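주방살림 Q&A > 식탁·수저 관리

창가 수저통이랑 식탁보 정리, 다들 어떻게 하세요?

멜라니아 안토뉴크

안녕하세요, 눈팅만 하다가 처음 글 써봐요. 올봄에 이사 오면서 ㄱ자 주방이 생겼는데요, 싱크대 바로 위가 전부 창문이라 햇빛은 정말 좋거든요! 근데 상부장이 부족하다 보니 자잘한 물건이 죄다 창가랑 조리대 위로 올라와요. 수저통도 창문에 붙여놨고, 그 옆에 분홍색 통이랑 대야, 물병, 작은 병들까지 쭉 늘어서 있습니다ㅠㅠ

제일 고민은 젓가락이에요. 저희 집은 긴 젓가락을 많이 쓰는데 나무 수저통이 꽉 차서 하나 뽑으면 두세 개가 같이 딸려 나와요. 그래서 밥 먹고 나면 그냥 식탁보 위에 숟가락이랑 젓가락을 늘어놓게 되고, 행주도 식탁 가장자리에 걸쳐놓고 끝. 식탁보는 연한 하늘색 잔꽃무늬인데 시어머니가 주신 거라 얼룩지면 좀 곤란합니다.

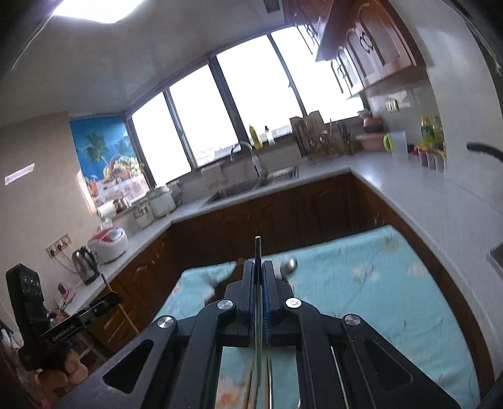 궁금한 것 정리해볼게요

1) 나무 수저통을 햇빛 드는 창가에 계속 둬도 되나요? 갈라진다는 말도 있고 잘 말라서 좋다는 말도 있어서요.
2) 식탁보 위에 수저를 바로 놓으시나요, 아니면 받침을 쓰시나요?
3) 서랍형 수저 정리함으로 바꾸신 분 계시면 후기 부탁드려요. Lornance 제품을 보고 있는데 긴 젓가락이 들어갈지 모르겠어요.

답변 3개

아넬 마가굴라

저도 창가파예요! 저는 나무통을 3년째 창가에 두고 쓰는데 한 번 금이 갔어요. 근데 햇빛보다는 바닥에 물이 고인 게 문제였던 것 같아요. 젓가락을 덜 마른 채로 꽂으면 물이 아래로 모이잖아요. 지금은 건조대에서 완전히 말린 다음에 꽂고, 토요일마다 통을 비워서 거꾸로 세워둡니다. 한여름 오후에만 창에서 한 뼘쯤 떼어놓고요.

그리고 젓가락은 과감하게 줄이세요. 저는 전부 꺼내서 짝을 맞춰보니까 16벌이나 나왔는데 실제로 쓰는 건 여섯 벌이었어요(나머지는 배달 올 때 딸려온 것들...). 남는 건 지퍼백에 넣어서 하부장 안쪽으로 보냈더니 뽑을 때 딸려 나오는 게 싹 없어졌어요. 조리용 긴 젓가락은 식사용이랑 통을 따로 쓰시는 게 편해요. 키가 다르면 자꾸 엉키더라고요.

마테이 하르바트

받침 쓰세요. 끝.

류비차 코우베크

식탁보 얘기만 조금 보탤게요. 저는 수저 받침 대신 손수건만 한 천을 자리마다 한 장씩 깔아요. 국물은 거기 묻고, 그것만 걷어서 빨면 되니까 식탁보는 2주에 한 번만 세탁해도 괜찮더라고요. 혹시 얼룩이 생기면 비비지 마시고 주방세제 한 방울을 미지근한 물에 풀어서 톡톡 두드려주세요. 꽃무늬가 프린트된 거면 표백제는 안 보이는 귀퉁이에 먼저 시험해보시고요. 저는 그냥 부었다가 무늬가 얼룩덜룩해진 적이 있어요ㅋㅋ

젖은 행주, 특히 진한 색 행주는 연한 식탁보 위에 오래 걸쳐두지 마세요. 물 빠지는 제품이 꽤 있어요. 싱크대 문 안쪽에 걸이 하나 달면 해결됩니다.

정리함은 사기 전에 서랍 안쪽 길이부터 재보세요. 저희 집 서랍은 안쪽이 385mm라서 식사용은 여유 있게 들어가는데 튀김 젓가락은 비스듬히 눕혀야 했어요. Lornance는 안 써봐서 모르겠네요.

멜라니아 안토뉴크

와 다들 감사해요! 일단 오늘 저녁에 젓가락 짝부터 맞춰볼게요. 행주 물 빠지는 건 생각도 못 했네요. 걸이는 접착식으로 사도 튼튼한가요? 문짝이 짙은 나무에 곡선으로 볼록한 무늬가 있어서 잘 붙을지 걱정이에요.

류비차 코우베크

문 안쪽 면이 평평하면 접착식도 괜찮아요. 붙이고 하루는 아무것도 걸지 마세요.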